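1/ Spent April 7, 2018 at the Nosent open day in Sitier. I went for the robots and the free parking. The parking was a field. Thread.

2/ Registration was a tablet that wanted my job title and wouldn't take "curious," so my badge says CONSULTANT. Three people asked me about conveyor belts before I found the coat rack. I was noncommittal and I think they were impressed.

The one I'd come for is the coffee service. One PiPER arm, a white table, beige crockery. You stand along the wall and they ask you not to lean on anything.
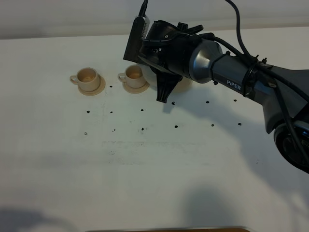
3/ Otakar Mikuš ran the demo and has clearly given the talk before, including the pause where people are supposed to laugh. We got there on the second try. He said the hard part of hospitality is the crockery. My mother has been saying this for years and has never been given a lanyard.

4/ He also said they'd logged 1,118 practice runs before letting the public in. A man behind me asked how many of those had worked. Otakar said it depended what you meant by worked. Everybody in the room who has ever had a boss nodded.

5/ Pace of the thing: slow. You get used to it. For the first minute you want to reach over and help, and after that you start breathing along with it. I've had worse yoga.

Then it's the teapot's turn. Yes, a teapot, for coffee. I asked. Otakar said the pot was a good shape to work with and that purists could try the snack bar.

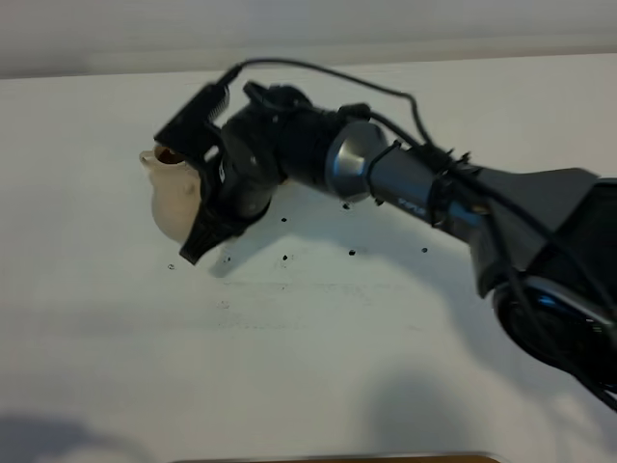 Iveta Gajdoš: ok but would you buy one? my office has a machine with a button and it takes 15 seconds

6/ Iveta, no, and they aren't selling it. The point is that the same arm is meant to do something else next month without being rebuilt. Your machine with the button will be doing coffee until it dies. (I didn't say this to the machine at work either. We have a good relationship.)

7/ Best part for me was the screen with the feed from the wrist camera. Kids got the front row, fair enough. Everything is huge and soft from in there. A boy of six or so told his dad it looked like the moon, and his dad, who had been explaining torque to him for some time, had to agree.

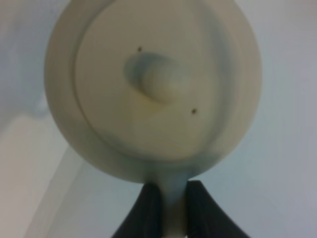

The wrist camera's view, fingers at the bottom.

8/ Budget question, because there's always one. Otakar wouldn't give a figure for the whole setup. He did say they'd spent over 4,000 on cables and mounts alone, in a tone that suggested it was still a live topic at home. Somebody from Vomton wrote it down. Somebody from Vomton wrote everything down.

9/ Questions went long, so he let it carry on working while he talked. Brave! Half of us stopped listening to him right away. I couldn't tell you one thing he said about calibration, but I could draw you that cup. 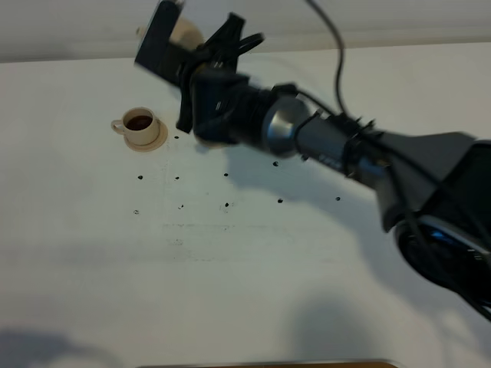
I did ask if visitors got to drink any. There's a form. I filled in the form, as a consultant.

10/ Snack bar coffee: lukewarm, poured by a teenager in one second flat, no questions taken. Left at four. It took longer to get out of the field than to see the whole demo, and they're doing it again later in April if you have boots.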